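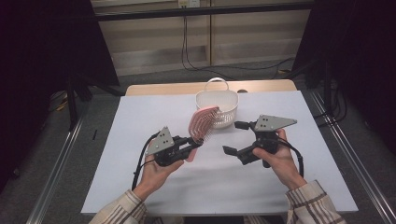
Riet Postma asked on the last call why the grippers are still hand held, and whether Fadero is paying for an arm that isnt there yet. Fair question. Short answer: jaws first, arm after. Same order as in the plan we sent in February.

Where we are. Both grippers built and in use at the workshop. Gray plates on top of each, drilled, kept as is. Current task is brush into basket. One hand does the pick, the other stays free for handovers. Goal is 100 good runs before we touch anything else. Not there yet, 30 in the log I'd stand behind.

Problems. Thin handles. Fingers want to roll them. Bram Groen is cutting new pads, softer, first set Monday. Cables too short on the right side, longer ones ordered from Van Hecke, no ship date. Their order page gives me a 404 so I will call.

Money. Under on parts, over on cable and connectors. Would like to move 30 dollars from the fasteners line, pls confirm by email so I have it in writting.

Next. New pads on, finish the runs, then the mount drawing for the Hadness arm. Need the bolt pattern from you for that, I asked in the last report also. Evening slots at the shop are booked through the end of the month.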